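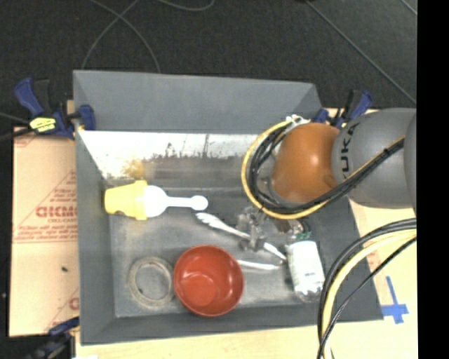
What does a drone survey add to the measurement of excavated soil on a small building site?

It gives a volume figure for the whole stockpile from one short flight, with a spread between repeat surveys that was smaller in our tests than the spread between truck tickets.

Student project report, Construction Technology
Group members: Torunn Brekke, Algirdas Grigaitė, Lovisa Solheim
Supervisor: Hauke Mühlbauer

1. Background

Earthwork contractors are usually paid by volume. On smaller sites the volume is taken from truck tickets, where each load is entered at the nominal capacity of the truck bed. Loads are seldom full to the same level, and soil expands when it is dug. Both effects end up in the invoice.

The site used in this project is the Pildale housing development, where a basement was being dug during September. The contractor, Skjelbred, stored the excavated soil in a single stockpile at the north end of the site. Site manager Setsuko Tsuchiya gave us access to the pile and to the ticket records.

2. Method

Three methods were compared.

Truck tickets. All tickets for loads taken to the stockpile were added up. No correction was made for partial loads.

Total station. The pile was measured by hand with 58 points along the toe, the slopes and the crest. A surface model was built from the points and compared with the flat base surveyed before digging started.

Drone photogrammetry. The pile was flown with a grid pattern and a side overlap of 80 percent. One flight produced 603 photos. These were processed in Skimeo with five ground control points, and the surface was compared with the same base.

The drone survey was repeated twice on the same morning, with no soil added or removed between flights. Wind was low during the first two flights and moderate during the third.

3. Results

The truck tickets gave 3567 cubic meters. The total station model gave 3000 cubic meters, and the first drone flight was within two percent of that. The second and third flights differed from the first by less than one percent.

The total station figure was lower than all three drone figures. We think the cause is the crest, which was uneven. Straight lines between the hand-measured points cut across several small mounds there - the drone surface follows them.

The tickets cannot be compared directly with the other two. They describe loose soil in a truck bed, and the pile had settled and been driven over by an excavator. Part of the gap is therefore a real change in volume. We had no density samples and could not separate this part from the error caused by partial loads.

Field time was 25 minutes per flight, plus 40 minutes to place and measure the control points. The total station survey took just under three hours with two people. Processing ran overnight on a school computer and needed little attention.

4. Sources of error

One control point was disturbed by a vehicle before the third flight and was left out of that model. The base survey has fewer points on the east side, where a fence blocked the line of sight. An error in the base affects both surveys equally and would not show up in the comparison. Low weeds at the toe of the pile raise the photogrammetric surface by a few centimeters.

5. Further work

The next group should take density samples from the truck and from the pile on the same day. A second site with a smaller pile, such as the Sturkel road project, would show whether the control points still pay for the time they take.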